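Sorting and Storing Mixed Tableware in a Shared Student Kitchen
Project report, Introduction to Product and Household Studies

1. Background

The kitchen on our floor is shared by 11 students. Over the years people have left plates behind when they moved out, and the cabinet now holds a mix of sizes, patterns and materials. Most of the plates are still good. The problem is that they are stacked in whatever order they come off the drying rack, so a large plate often ends up on top of a small one and the stack tips when someone pulls from the middle.

Our group wanted to find a way to sort the plates that people would keep using after the project ended. We called the project Famura, after the name written on the old cabinet door. The work was done in January.

2. Questions

We set out to answer two questions. Is it faster to put plates away when they are grouped by size or by pattern? And which grouping is still in place after a few weeks of normal use?

3. Materials

We left bowls and cups out of the study and worked only with plates. All of them were brought to the table and laid out before sorting. We had expected plain white dishes for the most part, but a good part of the collection is printed. Several plates have lettering on them, and this changed how we thought about the pattern groups. We had planned on "plain," "floral" and "striped," and had to drop "striped" and add "lettered."
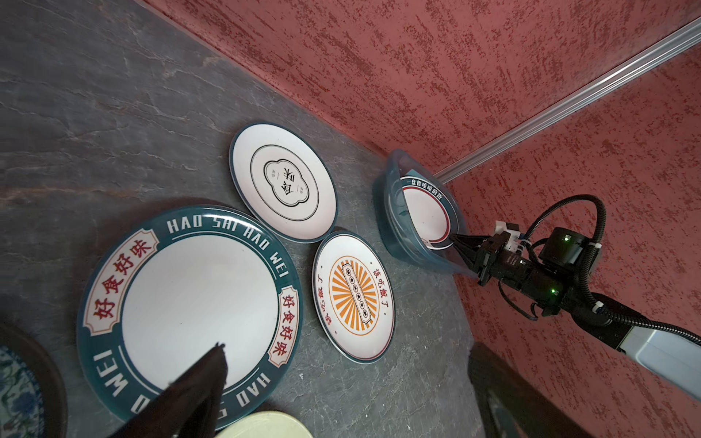

The lettered group was the hardest to define. One large plate has a dark teal rim with HAO SHI HAO WEI in white capitals, and the characters 好食好味 on cream panels. Two smaller white plates carry their printing in the middle, one inside a cloud outline and the other around an orange sunburst, where part of the text reads 该吃饭了 ("time to eat"). Another has a dark red and navy rim and small text that starts 一盘香喷喷的饭, which we translated as "a plate of delicious-smelling rice." All of these went into one group even though they do not match in size or color. The blue-and-white floral plate went with the florals.

For the cabinet we used wire dividers from Porer, a small housewares store near campus, and paper labels. The cabinet shelf is 90 cm wide, enough for four sections with the dividers in place.

4. Method

Each group member put away the same set of plates twice, once by size and once by pattern. We timed each run from the first plate lifted to the last plate placed. Plates were mixed up again between runs. Dropping or chipping a plate would have ended the run, but this did not happen.

After the timed runs we left the cabinet sorted by pattern for two weeks and then by size for two weeks. We did not tell the other residents which system we preferred. We checked the shelf each evening after dinner and wrote down whether the groups were still in order.

5. Results

Sorting by size was faster for every member of the group. People hesitated over the pattern groups, mainly when a plate had both a decorated rim and writing on it — the teal one was put in the wrong section more than once, by members who had helped write the labels.

The evening checks gave a less clear result. With the pattern system, the lettered section stayed in good order and the plain section did not. Residents told us they liked being able to find a certain plate, and a few had favorites. With the size system, the small plates stayed in place, but medium and large plates drifted together by the end of the first week.

6. Discussion

We think the size system works better for a kitchen this busy. It needs no labels, and a new resident can follow it without being told. The weak point is the line between medium and large, which we set by eye. Measuring the plates and marking the limit on the shelf would have been better, and we would do that first if we repeated the work.

The timing was done with a phone and the differences between members were large. Some of us also knew the plates well already, which made both systems look easier than they would for a guest.

7. Next steps

The dividers are still in the cabinet. We would like to try the same method on the bowls, which stack badly and take up the whole lower shelf.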